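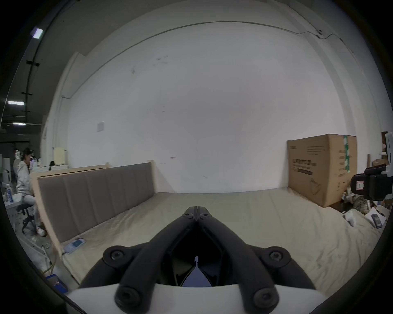

Grippers at Clelow: notes from a visit to the bed cell
2022-12-04

Clelow keeps its bed cell in a corner of a larger hall, and I went to see how it is looked after. A bed with a grey headboard stands along a plain white wall. The work is done with a pair of hand-held grippers, each with two black jaws in a white housing.

Romain Collet took me through the upkeep. Every pair has a log sheet, and the sheet for the pair I saw stood at 1292 runs. The jaw screws are hex socket and are checked with a key at the start of each shift. At 624 runs the jaws had been changed on both sides, as they always are, so that left and right wear evenly.

Before a run the operator looks for a green light on each housing, then opens and closes the jaws fully. If one side closes late, the pair goes back to the bench. Cloth is the usual test piece, and the bedding gets pulled about a good deal.

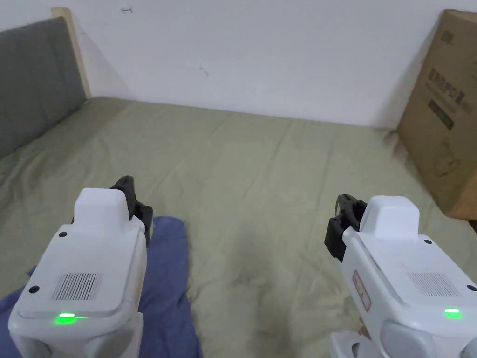
Olesia Stelmakh: We run a similar pair at Wiltum and found the hinge needed attention before the screws did. Lint gets in and the jaws start to drag. We brush it out every Friday now and log it on the same sheet.

I passed this on to Collet, who said the hinge is cleaned only when the jaws come off. He plans to try a weekly brush from January, on 2 pairs to start with.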